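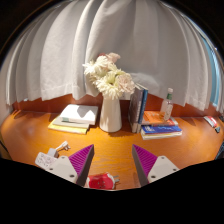 Reading Room Desks to Be Kept in Common Order Beginning in September

Last updated: 15/07/2019

The Fasent Residential Library has adopted a common arrangement for the desks in its reading rooms and guest study rooms. The arrangement takes effect in September and applies to all rooms in the Main House and in the Skelier Annex. It was prepared by Consuelo Villaseñor, Head of Reader Services, following a review of the rooms during the spring term.

The review found that desks had come to be furnished in very different ways. Some held so many books that a reader could not open a notebook without first clearing a space. Others had been left bare after the winter painting work and were seldom chosen by residents. Readers who answered the spring questionnaire asked for desks that feel cared for and that can be put to use at once.

Under the new arrangement, each desk will have flowers at its center, toward the back, in a plain white vase. Books will be placed on both sides of the vase. A short stack lying flat will stand to the left. Upright books will stand immediately to the right of the vase, against the back of the desk, with their spines facing the reader. A second flat stack will be placed farther to the right. The front of the desk is to be left free for the reader's own work.

Flowers

White and cream flowers with full heads are preferred, and blush pink may be added in small numbers. Strongly scented flowers, including lilies, should not be used in the study rooms, as several residents have reported discomfort. Bouquets should be tall enough to rise well above the rim of the vase. They should not lean forward over the working area.

Vases are to be filled at the pantry sink and dried with a cloth before they are carried to the desk. Water should be changed every two days. Fallen petals are to be removed during the morning round, and a bouquet that has begun to droop should be taken away whole. Single stems should not be replaced, as mixed bouquets of different ages have proved difficult to maintain.

Books

The desk books are drawn from the lending collection, which now numbers 3703 volumes and is expected to reach roughly 4000 when the Villaseñor bequest has been cataloged. No desk should carry more than nine books in total. Larger volumes belong at the bottom of a flat stack, and books with light or pale covers are best kept lying flat, where their edges are less likely to be rubbed. Darker bindings may stand upright. A single brighter spine among them is welcome.

Reference works, items on short loan and books with loose bindings are not to be used on the desks. Bookmarks left by readers should stay in place until the resident has checked out of the room. Staff who find a personal letter or document between the pages should bring it to the front office in a sealed envelope.

Residents may read any desk book in the room without signing for it. A book that is to be taken out of the room must be recorded at the lending counter in the usual manner. Dulce Espinoza, Collections Assistant, will change the selection at the start of each month and will gladly receive suggestions. Requests for a particular subject may be left in the box beside the counter.

Curtains and Wood Surfaces

The long white pleated curtains will be retained in the rooms that already have them. The hem should hang just clear of the desk, and the pleats should be straightened by hand each morning. Where a curtain rests on the desk top, it should be reported so that it can be taken up. The colored Batik panels in the Annex corridor are not affected by this change and will remain where they are.

The polished desks show rings and scratches easily. A felt disk is to be placed under every vase, and cups are to be set on the coasters supplied in the drawer. Surfaces should be wiped with a soft, slightly damp cloth and then with a dry one, following the grain. Spray polish is no longer to be used, as it leaves a film that marks the covers of books lying flat. The remaining cans have been withdrawn from the supply closet.

Introduction of the Arrangement

Rooms in the Main House will be set first, followed by those in the Annex. Residents who are in the middle of a long stay may ask that their desk be left as it is until they depart, and housekeeping staff have been instructed to honor such requests. A printed card with the order of the desk will be kept inside each room's linen cabinet.

Residents with allergies may have the flowers removed at any time by speaking to the front office. In that case the vase will also be taken away, and the books will be moved closer together so that the desk does not appear unfinished.

Comments on the arrangement may be addressed in writing to Ms. Villaseñor at the Reader Services office.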